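Right, quick one before I have to run for the train. I've been meaning to write down our bench rules since March and keep not doing it, so — rules. Messy ones.

Background: two arms, one table, cloth handling. Cor Visser wrote the first version of the rule sheet, one side of paper, big letters. It grew. At one point it was 30 items long and people just stopped reading it. Me included. We've cut it right back.

What's left, more or less:

**Hands out before power on.** Say it out loud. Feels daft for the first week, then you stop noticing.

**Slow for anything new.** New cloth, new grip, new script — 80 mm a second, no more. Full speed is 215 and you have to earn it with 2 clean runs. Not one clean run and one "nearly".

**Stretching is where it goes wrong.** When both grippers have hold of the same bit of fabric they're basically joined together, and neither arm knows it. So there's a force limit on each, and if either one trips, both stop. Both! We had it the other way round for ages, which meant one arm froze and the other carried on pulling. Lost a good tea towel. 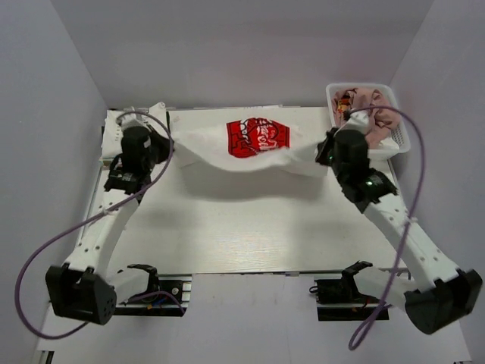 **Cables get checked every morning.** Run your fingers along them, power off, look for rubbing. Slack enough for full reach, not so much it snags. Kimusley (our supplier) reckons monthly is fine. Monthly is not fine.

**Log the stops.** Every one, even the boring ones. Time, what it was holding, who was there. The Udora sheet is the one to use, not the old one, pleas stop using the old one.

Still arguing about whether a person can reach in to straighten a cloth while the arms are paused. Paused isn't off. Cor says never, I say never, but the draft from Udau has a sort of maybe in it with about a page of conditions and I don't beleive anyone will follow a page of conditions at ten to five. Power off, reach in, hands out, say it, power on. Takes no time.

Paulauskas want our comments on their checklist too, haven't opened it yet. Will do a proper post once I have. If your lot have a decent rule for handing cloth from one arm to the other, stick it in the comments — ours is two lines and one of them is wrong.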